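24 de febrero de 2021
Por Sveva Negri

4. La mensajería breve en las campañas municipales

4.1. Delimitación del objeto

Los trabajos sobre comunicación electoral de ámbito local suelen tomar como unidad de análisis el programa escrito o el debate público. En este apartado se adopta una unidad distinta: la pieza breve de difusión propia, entendida como todo mensaje, sonoro o visual, que una candidatura a concejal publica en sus canales sin intermediación de un medio. Quedan excluidas las entrevistas concedidas a terceros, los anuncios de pago y las reproducciones de actos de partido en los que el candidato no toma la palabra.

El corpus procede de dos municipios, Flurley y Savow, con sistemas de elección por distrito comparables y padrones de tamaño similar. En Flurley concurrieron 13 candidaturas; en Savow, 20. Para cada una se recogió la totalidad de las piezas publicadas durante los 40 días anteriores a la votación. Las piezas retiradas por sus autores antes del cierre de la recogida no se han recuperado, lo que introduce un sesgo de conservación que afecta sobre todo a los mensajes de réplica.

4.2. Codificación

Cada pieza fue codificada por dos personas de manera independiente, según una plantilla de categorías temáticas (vivienda, transporte, limpieza viaria, seguridad, fiscalidad y gestión interna del ayuntamiento) y otra de registro. La segunda distingue entre registro programático, biográfico y de consigna. Se asignó registro de consigna cuando el contenido verbal se reducía a una palabra o a un sintagma sin verbo conjugado. Los desacuerdos se resolvieron por discusión y, en caso de persistir, la pieza se anotó como mixta.

La rotulación se registró en un campo aparte. Interesaba separar el texto sobreimpreso en la edición del texto físico, es decir, el que se fija con letras recortadas, pancartas o carteles sobre un fondo. Una palabra suelta en letras recortadas sobre tela negra, como «Fast» en la figura 1, se codifica como rotulación física con independencia de su contenido.

4.3. Resultados por municipio

En Flurley predomina el registro programático, con una concentración notable en transporte y limpieza viaria. El registro biográfico aparece casi exclusivamente en candidaturas sin experiencia previa en el pleno y se agrupa en los primeros días de la recogida. En Savow la distribución es menos regular - tres candidaturas publicaron a diario y el resto de forma esporádica - y la consigna ocupa el espacio que en Flurley corresponde al programa.

La diferencia no se explica por la afiliación. Las candidaturas del mismo partido presentan perfiles divergentes de un municipio a otro, mientras que las de un mismo distrito tienden a parecerse entre sí. El caso más claro es el distrito de Carbone, en Savow, donde los concurrentes coinciden en tema, duración y orden de publicación. Cabe interpretar esta convergencia como un efecto de imitación entre rivales, aunque el diseño del estudio no permite descartar que responda a una agenda impuesta por la prensa del distrito.

En cuanto a la rotulación, el texto sobreimpreso es mayoritario en ambos municipios. El texto físico queda como recurso minoritario y no se asocia de manera estable a ningún tema. Tampoco se ha observado relación entre este recurso y el registro biográfico, en contra de la hipótesis enunciada en el apartado 2.

Figura 1. Letras recortadas sobre fondo de tela negra.
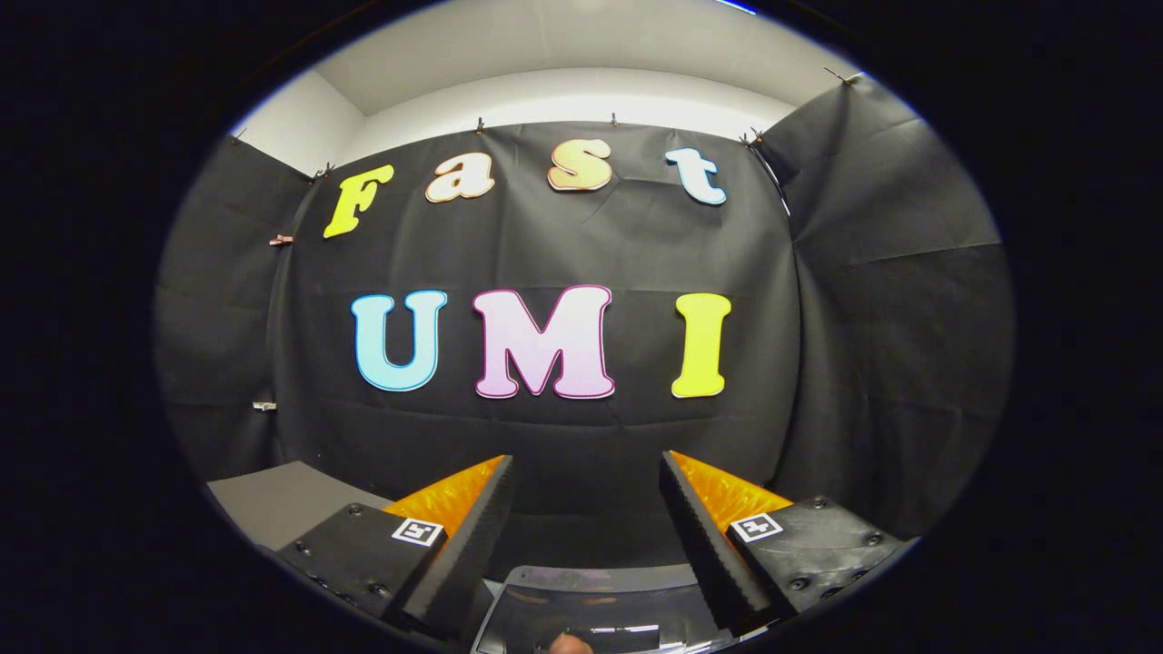

4.4. Limitaciones

La comparación descansa en una sola convocatoria. La réplica prevista en Wilance, cuya recogida comienza en marzo, permitirá comprobar si la convergencia por distritos se mantiene con circunscripciones más pequeñas. No se dispone, además, de datos de audiencia por pieza, de modo que las frecuencias describen la oferta de mensajes y no su recepción.

Comentarios

lector_savow: ¿Se va a publicar la plantilla de codificación? La categoría «gestión interna» me parece demasiado amplia.

M. T.: En Carbone la prensa del distrito llevaba meses con el mismo asunto. Yo me inclinaría por la segunda explicación.

pleno_abierto: Echo en falta el desglose de las piezas mixtas.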